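September, sim bench, evening

Best day on the Zalholm set so far! We got 123 keeper episodes out of the counter layout, and the last stretch went so smoothly that I forgot to stop for tea. Writing this down now while it's fresh.

Started with the reset bug. Grgić (the workstation, for anyone new reading this) was still loading yesterday's object list after every restart, so the first 9 episodes all had the same layout. Binned them. Fix was one line - the seed was being read before the config, not after. Pushed to the shared branch, please pull before you record anything.

After that, teleop in Fundura with the new control mapping. What a difference. Wrist rotation used to fight me whenever the arm came in low, and I'd end up with a wobble right before the grasp that the policy then learned faithfully (see the sad rollouts from last month). With the slower gain near the counter the approaches look like something I'd want copied. I'm leaving it at 7 on the slider. Try it before you change it, it feels sluggish for the first few minutes and then it doesn't.

Odd shapes are where I want most of the effort. The boxy things are basically solved and we have plenty of them. Anything with holes, teeth or a long thin end is still thin on the ground in the data, and those are the ones I enjoy driving anyway. A few notes on that:

Come in slowly and let the fingers settle before lifting. If you miss, keep recording and go again. Recoveries are gold and we've been throwing them away for no good reason.

Don't always pick from the same side. I caught myself doing it for half the morning and had to make a point of mixing it up.

Clutter stays on. The tidy-counter episodes trained quickly but fell over as soon as anything else was nearby.

Lighting randomization is working too, and the outdoor backdrops now change with it. I had my doubts about whether it would matter for a tabletop task, but the Temden baseline got noticeably less twitchy once we mixed them in, so I'm a convert.

Storage: the wrist stream is eating the disk. Compressed it overnight and got most of the space back, still need to check that the timestamps line up with the joint log. Spot checks fine so far.

Target is 700 for this layout before we retrain.
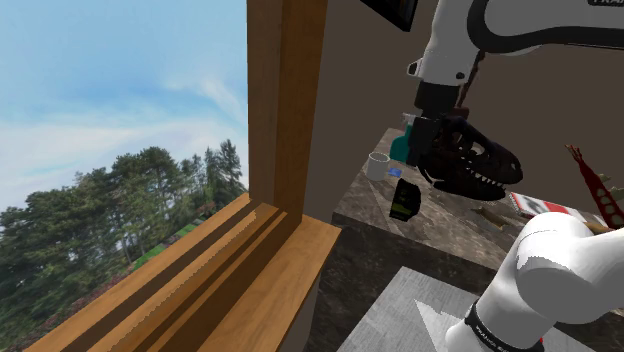 Tomorrow I'll write the timestamp check first and only then go back to driving, or it'll never get done. If someone wants the afternoon slot, take it - the more hands on the controls the better, our driving styles are all a bit different and the set needs that. Still to do: relabel the old grasps, and ask whether the retrain can run on the big machine over the break.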